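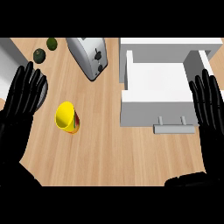 Offene Werkstatt an der Schule: Wie regelt ihr die Einweisung an den Geräten?

Frage

Hallo zusammen,

wir haben an unserer Gesamtschule seit Oktober einen Werkraum, der nachmittags für die Jahrgänge 7 bis 10 offen ist. Ausgestattet ist er mit zwei 3D-Druckern, einem Schneidplotter, Lötplätzen und einer Dekupiersäge. Betreut wird das Ganze von mir und einer Kollegin, immer dienstags ab 14 Uhr. Pro Termin kommen 12 Jugendliche, mehr lassen wir wegen der Raumgröße nicht zu.

Mein Problem ist die Einweisung. Jede Woche sind zwei oder drei Neue dabei, und die halbe Zeit geht für Erklärungen drauf, während die anderen auf Hilfe warten. Einen festen Kurs vorweg wollen wir nicht, dann kommen die Spontanen gar nicht mehr. Im Programm Bradeck, über das wir die Geräte bekommen haben, gibt es zwar Gerätekarten, die sind aber für Erwachsene geschrieben.

Wie macht ihr das? Und wie dokumentiert ihr, wer was benutzen darf?

Antwort 1 (als hilfreich markiert)

Wir hatten das gleiche Problem und haben die Einweisung nach Geräten getrennt. Wer neu ist, darf sofort mit Pappe, Handwerkzeug und Schneidplotter anfangen, dafür reichen fünf Minuten. Löten, Drucker und Säge kommen einzeln dazu, wenn jemand sie für sein Projekt braucht.

Drucker und Plotter erklären bei uns Jugendliche aus der 9 und 10. Die haben vorher einmal unter Aufsicht eingewiesen und bekommen dafür einen Eintrag auf dem Zeugnisbeiblatt. Die Säge machen nur wir Lehrkräfte. Bitte klärt vorher mit der Schulleitung und eurem Unfallversicherungsträger, ab welchem Alter was erlaubt ist, das ist nicht überall gleich geregelt.

Zur Dokumentation: Karteikarte pro Person, auf der Rückseite Gerät, Datum, Unterschrift. Die Karten bleiben im Raum. Wir hatten vorher eine Tabelle auf dem Schulserver, die hat am Nachmittag keiner gepflegt.

Die Gerätekarten haben wir mit einer 8. Klasse neu geschrieben, eine halbe Seite pro Gerät, große Schrift. Hat zwei Doppelstunden gedauert.

Antwort 2

Wir benutzen Lurano zum Buchen der Geräte, da kann man Freigaben hinterlegen. Kostet uns 119 Euro im Jahr. Lohnt sich bei nur einem Nachmittag pro Woche wohl eher nicht.

Antwort 3

Macht doch einfach einen Kurs am Schuljahresanfang. Wer nicht kommt, hat Pech gehabt.

Kommentar des Fragestellers zu Antwort 1

Danke, so probieren wir es. Die Karteikarten liegen schon bereit. Könntest du eure Karte für den Lötplatz hier einstellen?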